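로봇공학 입문 강의 노트
견학 주간 읽을거리: 공개 시연을 보는 법

이번 주는 칠판 수업 대신 견학이 있는 주라서 노트도 평소와 조금 다르게 적어 둡니다. 수식은 거의 나오지 않으니 편한 마음으로 읽어 주세요. 버스 안에서 읽어도 좋고, 다녀온 다음에 읽어도 괜찮습니다. 다만 가능하면 가기 전에 한 번, 다녀와서 한 번, 이렇게 두 번 읽어 주시면 제가 참 고맙겠습니다. 같은 문장이라도 로봇 앞에 서 보기 전과 후에 읽히는 맛이 꽤 다르거든요.

1. 어디에 가나

우리가 가는 곳은 Brollville에 있는 Calvo 연구동이고, 날짜는 2023년 1월 20일입니다. 해마다 이맘때 여는 공개일인데, 올해는 우리 수강생만 따로 묶어서 받아 주시기로 했습니다. 원래는 Pludley 쪽 실습장까지 하루에 둘러보는 계획을 세웠다가, 지난 학기 학생들이 이동하느라 지쳐서 정작 오후 시연 때 꾸벅꾸벅 졸던 모습이 떠올라 한 곳으로 줄였습니다. Pludley는 봄에 따로 가 볼 생각입니다. 그쪽은 바퀴 달린 운반 로봇이 중심이라 우리 강의 뒷부분의 경로 계획과 더 잘 맞기도 하고요.

등록 책상은 1층 로비에 있고, 시연실은 128호입니다. 로비에서 오른쪽 복도를 끝까지 따라가면 나옵니다. 복도가 길고 문이 다 비슷하게 생겨서 저도 처음 갔을 때는 창고 문을 열었습니다. 문 옆의 작은 번호판을 꼭 보고 들어가세요.

시연의 주제는 사람 손 모양을 한 로봇 손으로 식탁 위 물건을 다루는 일입니다. 연구동에서는 이 작업 묶음을 Staveo라는 이름으로 부릅니다. 안내하시는 분이 "오늘 Staveo는 컵부터 합니다" 하고 말씀하시면 로봇 이름이 아니라 작업 묶음 이름이라고 알아들으시면 됩니다. 작년에 이걸 로봇 이름으로 알고 보고서를 쓴 분이 여럿 있었는데, 제가 미리 말씀드리지 않은 탓이 커서 감점은 하지 않았습니다.

2. 가기 전에 다시 볼 것

10월에 배운 파지(grasp) 단원을 꺼내 보세요. 그때는 그림 속의 손가락 두 개와 네모난 블록만 가지고 이야기했지요. 마찰 원뿔이라는 말이 가물가물하다면 그 부분만이라도 다시 읽고 오시면 좋겠습니다. 접촉점에서 손가락이 낼 수 있는 힘의 방향이 어느 범위 안에 있어야 미끄러지지 않는가 하는 이야기였습니다. 블록 하나를 두 점에서 눌러 잡을 때, 두 점을 잇는 선이 양쪽 마찰 원뿔 안에 들어 있으면 잡힌다고 했습니다.

그런데 식탁 위의 물건은 블록처럼 얌전하지 않습니다. 둥글고, 눌리고, 기울고, 속이 비어 있습니다. 강의실에서는 "강체라고 가정하자"라는 한마디로 넘어간 것들이 시연실에서는 전부 되돌아옵니다. 저는 학생 때 이 가정이 얼마나 큰 가정인지 모르고 지나갔습니다. 조교가 되어 직접 집게로 삶은 달걀을 옮겨 본 날에야 알았는데, 그날 달걀은 제 점심이었습니다.

낱말 몇 개도 정리해 둡니다.

감싸 쥐기(power grasp): 손가락 여러 마디와 손바닥을 함께 써서 물건을 둘러싸 잡는 방식입니다. 접촉하는 면이 넓어서 흔들려도 잘 버티지만, 손안에서 물건의 방향을 바꾸기는 어렵습니다.

끝으로 집기(precision grasp): 손가락 끝만 써서 잡는 방식입니다. 섬세하게 움직일 수 있는 대신 위치가 조금만 어긋나도 놓치기 쉽습니다.

미리 모양 잡기(preshape): 물건에 닿기 전에 손가락을 그 물건에 맞는 너비와 굽힘으로 준비하는 단계입니다. 사람은 무심코 하는 일이라 스스로는 잘 느끼지 못합니다. 지금 옆에 있는 물병으로 천천히 손을 뻗어 보세요. 닿기 한참 전에 이미 손이 벌어져 있을 겁니다.

말단 장치(end effector): 팔 끝에 달려 실제로 일을 하는 부분을 통틀어 부르는 말입니다. 집게일 수도 있고 흡착 패드일 수도 있고, 이번처럼 손일 수도 있습니다.

3. 시연 작업대

시연은 식탁 하나를 가운데 두고 이루어집니다. 공개일이라고 해서 특별히 단순한 물건만 골라 놓지는 않는다고 합니다. 식탁보도 무늬가 있는 것을 씁니다. 영상 처리 단원에서 배경 분리를 배울 때 제가 단색 배경만 보여 드렸지요. 잎사귀와 열매가 잔뜩 찍힌 천 위에서 물건의 윤곽을 찾는 일은 그보다 한참 까다롭습니다. 초록 잎 무늬 옆에 노란 물건이 있을 때와 흰 물건이 있을 때, 어느 쪽의 경계가 더 또렷할지 머릿속으로 한번 그려 보시기 바랍니다.
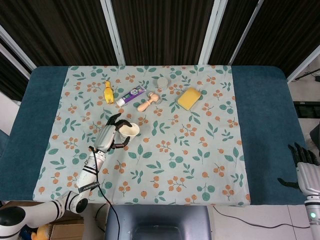 그림 1. 왼손으로 종이컵을 세워 쥔 로봇. 식탁보 뒤쪽에 오리 인형과 치약, 스펀지 등이 놓여 있다.

그림 1의 종이컵은 시시해 보이지만 이번 노트에서 제가 가장 오래 이야기하고 싶은 물건입니다. 종이컵은 벽이 얇습니다. 조금 세게 쥐면 찌그러지고, 약하게 쥐면 미끄러집니다. 그 사이의 적당한 힘이 좁은 구간에 몰려 있다는 뜻입니다. 게다가 보통 종이컵은 위가 넓고 아래가 좁은 원뿔대라서, 옆에서 누르는 힘의 일부가 컵을 위아래로 밀어내는 쪽으로 갈라집니다. 10월에 쓴 두 점 접촉 그림에다 옆면의 기울기만 집어넣어도 금세 보이실 겁니다. 숙제는 아니지만 해 보신 분은 보여 주세요. 저는 이런 그림 보는 것을 정말 좋아합니다.

컵을 세운 채로 식탁보에서 살짝 떠 있게 잡는 것도 눈여겨볼 만합니다. 바닥에 닿아 있는 컵은 식탁이 무게를 받쳐 주지만, 떠 있는 컵의 무게는 모두 손이 맡습니다. 그 차이가 얼마 되지 않는 높이에서 갈린다는 점이 저는 늘 재미있습니다. 천이 깔린 식탁이라면 높이를 정할 때 천의 두께와 눌림까지 생각해야 합니다. 푹신한 덮개 위에 얇은 식탁보를 한 겹 더 깔았다면, 팔이 믿고 있는 식탁면의 높이와 실제로 물건이 놓이는 높이가 서로 어긋날 수 있지요.

나머지 물건들도 저마다 다른 고민거리를 줍니다. 스펀지는 잘 눌리니 쥐기는 쉬운데, 쥐는 순간 모양이 바뀌어서 처음에 잰 크기가 더는 맞지 않습니다. 치약 튜브는 한쪽이 납작하고 다른 쪽이 통통한 것이 보통이라 어디를 잡느냐에 따라 무게중심이 손 밖으로 나가 버립니다. 비스듬히 놓여 있으면 손목의 방향도 거기에 맞추어 돌려야 하고요. 고무 오리는 둥근 몸통에 머리가 얹힌 모양이라 감싸 쥘 자리는 많은데, 어느 높이를 잡을지 정하는 순간 사람마다 의견이 갈립니다. 작년 수업에서 이 문제로 한 시간을 썼습니다(네, 오리 한 마리로요!).

나무 손잡이처럼 길쭉하고 둥근 것이 옆으로 누워 있을 때는 구르는 문제가 먼저 옵니다. 손가락 하나가 다른 손가락보다 조금 일찍 닿으면 물건이 도망가기 시작합니다. 작고 납작한 흰 뚜껑 같은 물건은 반대로 도망은 덜 가지만 손가락이 들어갈 틈이 없습니다. 사람이라면 식탁 가장자리로 밀어다가 밑에서 집거나, 손톱으로 한쪽을 들겠지요. 로봇 손에는 보통 손톱이 없습니다. 이런 경우 환경을 이용해 잡는 방법을 뒤의 강의에서 짧게 다루겠습니다.

4. 팔과 손을 따로 보기

처음 시연을 보는 분은 대개 손만 봅니다. 저도 그랬고, 지금도 손가락이 움직이기 시작하면 눈이 저절로 따라갑니다. 그래도 한 번은 일부러 팔만 보시기를 권합니다. 손이 컵 옆으로 다가가는 동안 어깨와 팔꿈치에 해당하는 관절이 어떤 순서로 얼마나 도는지, 팔꿈치가 식탁 위로 나오는지 옆으로 빠지는지를 보세요. 같은 손끝 위치에 이르는 팔의 자세가 여러 가지일 수 있다는 것이 여유자유도 이야기의 출발점입니다. 하나의 자세를 고르는 기준은 여러 가지인데, 관절 한계에서 멀어지려는 것일 수도 있고 옆 물건을 피하려는 것일 수도 있습니다.

두 팔이 다 달린 로봇에서 한 팔만 일하고 있을 때는 쉬는 쪽 손의 위치도 적어 두시면 좋습니다. 쉬고 있는 손도 공간을 차지하니까요. 일하는 팔이 지나갈 길을 막지 않으면서, 필요할 때 금방 들어올 수 있는 자리가 어디일지 생각해 보세요. 식당에서 옆 사람과 팔꿈치가 부딪히지 않게 앉는 일과 그리 멀지 않습니다.

케이블 이야기도 빼놓을 수 없습니다. 손목 쪽에서 나온 검은 케이블이 그림 1처럼 식탁보 위를 지나가면, 케이블은 물건도 아니고 팔도 아닌 제3의 존재가 됩니다. 끌려다니면서 가벼운 물건을 건드릴 수 있고, 손목을 크게 돌릴 때 길이가 모자랄 수도 있고, 카메라 쪽에서 보면 물건의 일부를 가리기도 합니다. 기구학 수식에는 케이블이 나오지 않습니다. 그래서 초심자가 만든 궤적은 모의실험에서는 멀쩡한데 실제 기계에서는 케이블에 걸려 멈추는 일이 흔합니다. 손목을 한 방향으로만 계속 돌리지 않도록 되감는 동작을 넣어 주는 것도 이런 까닭입니다.

카메라 위치도 봐 주세요. 머리 높이에서 내려다보면 식탁의 배치를 한눈에 읽을 수 있어 좋지만, 정작 손이 물건 위로 가면 손등이 물건을 가립니다. 가장 중요한 순간에 가장 안 보이는 셈입니다. 손목에 카메라를 하나 더 달기도 하고, 손끝의 촉각 센서로 메우기도 하고, 가려지기 직전의 위치를 믿고 그대로 진행하기도 합니다. 어느 방법을 쓰는지는 안내하시는 분께 여쭤보세요. 질문을 아주 반기는 분들입니다.

5. 당일 진행

우리 쪽 인원은 모두 31명입니다. 시연실에 한꺼번에 들어가면 뒷사람이 앞사람의 뒤통수만 보게 되니까 5개 조로 나누겠습니다. 조 편성표는 강의실 문에 붙여 두었습니다. 한 조만 한 사람이 더 많은데, 별다른 뜻은 없고 나머지가 하나 남아서 그렇습니다.

시연실에 들어가지 않는 조는 로비 옆 전시 공간에서 기다립니다. 예전에 쓰던 집게와 관절 부품을 손으로 만져 볼 수 있게 꺼내 놓는 자리입니다. 기다리는 시간이라고 부르기 아까울 만큼 볼 것이 많으니 휴대전화는 잠시 넣어 두세요. 특히 감속기를 반으로 잘라 놓은 단면은 꼭 보셨으면 합니다. 제가 칠판에 그린 그림이 얼마나 엉망이었는지도 그 자리에서 확인하실 수 있습니다.

시연실 안에서 지킬 것은 많지 않습니다. 바닥에 표시된 선을 넘지 않기, 바닥의 케이블을 밟지 않기, 가방은 앞으로 메거나 로비에 맡기기. 로봇이 움직이는 동안에는 손을 뻗어 물건을 가리키지 말고 말로 해 주세요. "저 노란 것"이라고만 하면 무엇을 말하는지 헷갈리니 오리면 오리, 스펀지면 스펀지라고 이름을 불러 주시고요. 질문은 한 동작이 끝나고 팔이 멈춘 다음에 하시면 됩니다. 사진은 찍어도 되지만 플래시는 꺼 주세요.

실패하는 장면이 나와도 웃지 말라고는 하지 않겠습니다. 저도 웃습니다. 컵이 넘어가면 넘어가는 대로 재미있고, 안내하시는 분들도 같이 웃으십니다. 그 대신 웃고 나서 노트에 한 줄 적으세요. 어느 손가락이 먼저 닿았는지, 넘어지기 전에 컵이 어느 쪽으로 기울었는지. 성공한 동작은 매끈하게 지나가 버려서 배울 구석을 찾기가 어려운데, 실패는 어디서 어긋났는지 틈을 보여 줍니다.

6. 관찰 기록 쓰는 법

관찰 기록은 공책 두 쪽이면 됩니다. 잘 쓴 글을 바라지 않습니다. 비문이어도 좋고 화살표와 낙서가 섞여도 좋습니다. 물건 하나를 골라서, 로봇 손이 다가가기 시작할 때부터 놓을 때까지를 시간 순서로 적어 주세요. 접근, 미리 모양 잡기, 접촉, 쥐기, 들기, 옮기기, 놓기의 순서가 기본이지만, 꼭 이 순서대로 딱딱 나뉘지 않는다고 느끼셨다면 느낀 대로 적어 주시는 편이 훨씬 좋습니다.

손 그림은 꼭 하나 그려 주세요. 손가락을 선으로만 그려도 충분하고, 물건에 닿은 곳을 점으로 찍으면 됩니다. 점 옆에 힘의 방향을 화살표로 그릴 수 있으면 더 좋습니다. 같은 물건을 자기 손으로 쥔 그림을 나란히 그려서 비교해 보는 것도 권합니다. 집에 있는 종이컵을 쥐어 보면 엄지와 나머지 손가락이 하는 일이 생각보다 다르다는 것이 느껴질 겁니다. 새끼손가락은 대체로 놀고 있고, 가끔 컵 바닥을 받치러 내려갑니다.

기억에 의존하지 말고 그 자리에서 적으세요. 제 경험으로는 버스에 타는 순간 절반을 잊어버립니다. 연구동에서 Staveo 작업을 지금까지 거의 1096회 되풀이했다고 들었는데, 그쪽 분들도 회차마다 짧은 메모를 남긴다고 합니다. 어떤 메모는 "컵 또 넘어짐" 한마디뿐이라고 하네요. 그런 한마디도 쌓이면 쓸모가 있습니다.

7. 안내하시는 분께 여쭤볼 만한 것

질문이 떠오르지 않는 분을 위해 제가 궁금했던 것을 몇 가지 적어 둡니다. 그대로 여쭤보셔도 되고, 조금 바꾸셔도 됩니다.

종이컵을 쥐는 힘은 어떻게 정했는지. 물을 담은 컵과 빈 컵에 같은 힘을 쓰는지.

식탁보를 바꾸면 물건 찾기가 얼마나 달라지는지. 가장 애를 먹인 무늬는 무엇이었는지.

두 손을 함께 써야 하는 작업은 무엇이고, 왼손에서 오른손으로 물건을 넘기는 동작도 하는지.

손가락 관절이 닳으면 어떻게 알아차리는지. 사람이 보고 아는지, 데이터에서 먼저 드러나는지.

비상 정지를 누르면 쥐고 있던 물건은 놓는지, 그대로 쥐고 있는지. 이건 답을 듣기 전에 각자 어느 쪽이 안전할지 먼저 정해 보세요. 물건이 컵일 때와 칼일 때의 답이 같지 않을 수 있습니다.

8. 다녀온 다음

다음 강의는 여러분의 관찰 기록을 펼쳐 놓고 시작하겠습니다. 같은 물건을 고른 사람끼리 모여 앉아서 서로의 손 그림을 겹쳐 볼 거예요. 신기하게도 같은 시연을 보고도 접촉점을 다르게 찍어 옵니다. 서 있던 자리가 달라서이기도 하고, 각자 보고 싶은 대로 본 탓이기도 하지요. 그 차이를 맞춰 가다 보면 파지의 안정성을 수식으로 적는 이유가 조금 더 와닿을 것 같습니다.

그날은 종이컵을 한 묶음 가져갈 테니 각자 자나 줄자를 하나씩 챙겨 오세요. 컵의 위 지름과 아래 지름, 높이를 재서 옆면의 기울기를 구하는 데까지가 첫 시간입니다. 쉬는 시간에는 그 컵에 차를 따라 드리겠습니다.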